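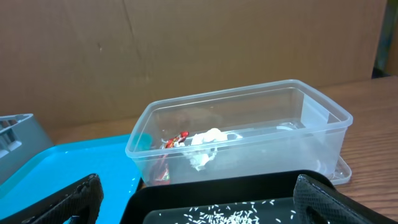
4. The residency as a working period

4.1 Setting and material

The Brennan residency takes painters for a fixed stay, pays for the studio and asks for one work in return. That is the whole contract. Our material is the set of studio diaries kept by painters over the August stays, 2637 entries in all, plus interviews done afterwards by Lilla Szűcs. Entries are short. Many are a single line (weather, hours, colour mixed, gave up at four). A few run to pages. All were typed up as written, spelling included.

Earlier work on retreats mostly asks what painters made there. Output, sales, shows. We ask what they did all day, a different question and harder to answer from catalogues.

4.2 Coding

Each entry coded for main activity: painting, drawing, preparing, looking, talking, travel, nothing. "Nothing" was the painters' own word and we kept it. Two coders, working apart, then a meeting to settle the disagreements. Most of the trouble came from looking versus nothing. An afternoon sat in front of a half-done canvas could be either, and we went with whichever word the diary used. Where the diary used neither, the entry was left as unclear.

A first sample of 200 entries was coded twice to test the scheme. Preparing was then widened to take in stretching, priming and cleaning up, which had been seperate. 

4.3 Findings

Painting was not the most common main activity in the first week. Preparing was. This held for painters who came by train with almost nothing and for those who arrived with a van full. Several primed more canvas than they could use. One wrote "42 small panels ready, no idea what for" and went on to use one of them, on the last morning.

The second week looks different. Entries get shorter, painting takes over, talk drops off. Dinner is mentioned less. Colour names turn up more often and the names of other painters less often. In interview most people put this down to the looming end date - but the same shift shows in the longer stays, where the end was still weeks off. So the deadline account is only part of it at best.

Work started before arrival and finished on site was rare. Work started on site and finished at home was common, and the painters spoke of those pieces as retreat work all the same. Anyone counting output at the closing show will miss them. The Irkier studios, which run a similar scheme with no closing show, would make a useful comparison. We have not got their diaries yet.

4.4 The closing show

The show at the Wasomberg gallery hangs two works per painter, one from the current stay and one older. The older work was meant to give visitors some context. Painters disliked this nearly to a person. The complaint was that the older piece was finished and the new one wasn't, and side by side the new one lost. A handful brought an older piece they thought weak, on purpose. Szűcs did not ask about this directly, it came up by itself in the interviews and so the numbers should not be leaned on.

Sales were handled through Brusix and we had no access to them.

4.5 Limits

Diaries were a condition of the grant, so some entries are clearly written for whoever might read them. Gaps too. Painters who had a bad stay wrote less, or stopped, and the record therfore tilts towards the better weeks. Interviews helped a bit here, though memory tidies things. No follow-up on what became of the unfinished work - planned for the next round, along with a looser diary form and a box for days when the painter would prefer not to write at all.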